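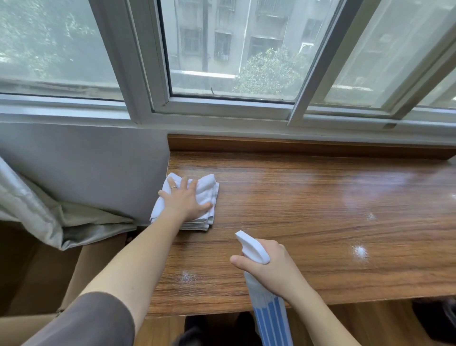 Spray, towel, sill. Window week is on.

Window week again, and yes it's the sills first this time. Last year half of us did the glass first, then the sills, then the glass again when the sill dirt ended up on it. Not doing that twice.

Quick rundown for anyone who missed the October sheet (it went under doors, check behind the shoe rack).

Every apartment at Ansah does its own inside sills, counters under the windows, and the bottom track. Outside glass is Sirnow, same crew as before. They start on the top floor at 9 in the morning and work down. Please have the sills cleared by then, plants too. Last time they lost most of a morning waiting for people to move geraniums.

What works on the shiny brown counters:

Couple of short sprays, spread out. No need to soak it. Fold the towel so you have a clean side to turn to, press down flat and pull it toward you with the grain. When a fold goes gray, flip it. When all the folds are gray, get another towel. Dry wipe at the end or you will see every streak once the afternoon sun comes in, and on that finish you really will.

Keep the spray off the track. Dry brush first, then vacuum, then a damp cloth wrapped round a butter knife for the corners. Wet grit in a sliding window is how 5 of them got stuck last spring — rollers had to be replaced, and that came out of the building fund.

Corners by the wall: go easy. The paint there marks if you scrub. A damp corner of the towel and a bit of patience.

No bleach on the ledges please. No scouring pads either, the green ones especially. A couple of apartments on the Jurar side have dull patches now and there is no fixing those short of a new top.

Supplies. Refill jug of cleaner is in the laundry room, second shelf, bring your own bottle and label it. White towels are in the tub next to it, use them and put them back in the wash bin, not the tub. We bought the towels and the cleaner together from Munodeo, $782 for the whole building, so it has to last till spring. If the jug is empty leave a note on the board, don't water it down (somebody did).

On money — the window fund stands at $3,369 after the towels. The Sirnow bill comes out of that, and what's left goes to new rollers for the stairwell windows, wich still don't close right.

If your window sticks or the latch is loose, write the apartment number on the list by the mailboxes. Don't force it. If you cant reach the top of the glass, put yourself on the same list and someone will come by with the long squeegee. Squeegee lives in the laundry room when its not out, behind the door.

Recycling pickup is moved too, see back page.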